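Sornside Tabletop Kitchen Set -- README

Last revised 27 July 2019

Hello, and thank you for downloading the Sornside set. It is a collection of pictures of toy food, bowls, plates and other household things laid out on a white table, and we hope it finds its way into all sorts of projects, whether you are sorting, labeling, counting or just learning your way around a folder of pictures. 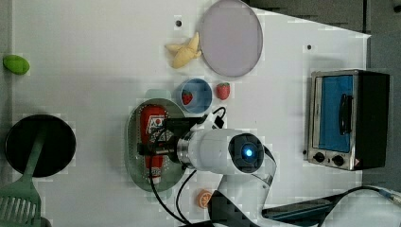
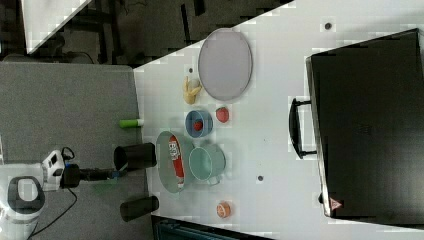 Photos: Sornside tabletop set, Zivham room. Free to reuse with credit.

What you get

There are 1000 pictures in the full download, of which 520 have been labeled by hand. The rest are there for anybody who would like to label them in their own way (and if you do, please send us your version -- we would love to see it). There is also a small starter folder of 60 pictures, handy if your connection is slow or you only want a quick look before committing to the whole thing.

About the things on the table

We like play food because it is cheerful and easy to wash, and because most people can name a banana or a strawberry without reading a manual first. The small blue bowl is a favorite of ours and you will meet it often, usually with something red in it. The plates are pale and rather plain, so they can be harder to pick out against the white tabletop than you might expect. Go slowly with those. The dark dots in the tabletop belong to the table and should not be labeled as objects.

Things get moved, added and put away between pictures, so please don't assume that an item in one will turn up in the next.

How we label

Every item gets one plain name, in lower case, the sort of word you would use when asking somebody to pass it across the table. We went back and forth for most of May over "dish," "tray" and "plate," and in the end settled on "plate" for anything flat you could serve lunch on. Food sitting in a bowl is labeled separately from the bowl. If an item runs off the side of the picture, we still label it as long as a person could make a fair guess at what it is. If they couldn't, it goes in as "unknown," and there is no shame in using that one.

Folders

starter -- the small set
labeled -- pictures with their label files
open -- everything else
notes -- the word list, plus the Grukard naming sheet we began from

Known problems

Version 3 fixed the label files that had "bowl" and "plate" swapped. A few of the red fruits are still down as "strawberry" in one place and "red fruit" in another. Colors were named by eye, and our blues and greens wander a bit.

Credit

Please credit the set as "Sornside Tabletop Kitchen Set, Campbell edition." Corrections are very welcome, even tiny ones; just include the picture number and the word you think it should be.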